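Power Supply Packing Area, Safety Walk
Site: Gurnstead, packing floor
Date: 2023-03-18
Form 176, revision 4

1. Units kept off the floor: PASS
On the rails or on the table. I'll believe it lasts when I see it on a Monday.

2. Cable bundles tied before handling: FAIL
The December sheet says "corrected." Corrected how? Leads still hang free off the units, and a free lead catches on any clamp or rail it passes.

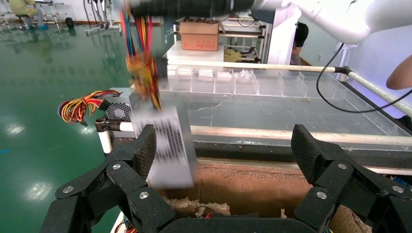 Ciobanu: the ties were dropped on purpose, they were pinching the insulation near the housing, so please don't fail us for it.

Fine, then write that into the work instruction. Until it's in there, item 2 stays a fail.

3. Trays sound, right size for the load: COMMENT
Molded pulp trays with compartments. The supplier, Eltley, rates them for 35 reuses. Who is keeping track? There's no mark on any tray I picked up. Harnesses from one compartment get mixed up with the next, and then somebody pulls.
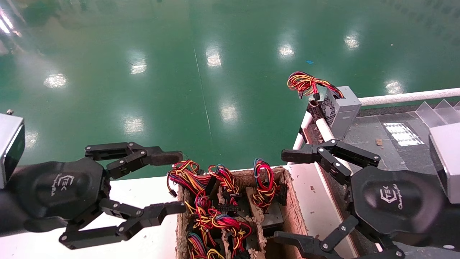

Pulling is how connectors get damaged, and I don't accept "we're careful" as a control. Either one harness per compartment or a divider that does the job. Order 3634 for deeper trays has been "in process" since December.

4. Floor clean and free of trip hazards: PASS, with doubts
Green epoxy, good shine. Shine tells me nothing about grip. I asked for the slip test results and was told Clandley has them. Send them over.

5. Loose parts in proper containers: FAIL
Heaped containers again. No fill line, no label that I could find. Anything piled that high will shed parts the first time it gets bumped.
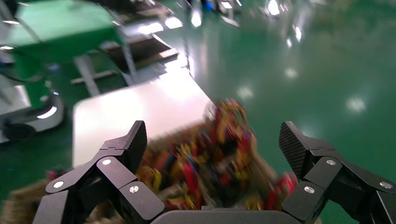 Item 5: heaped container of small parts, green floor.

6. Aisle width: not measured, tape missing from the kit

Recheck items 2, 3 and 5 before sign-off. Verbal assurances not accepted.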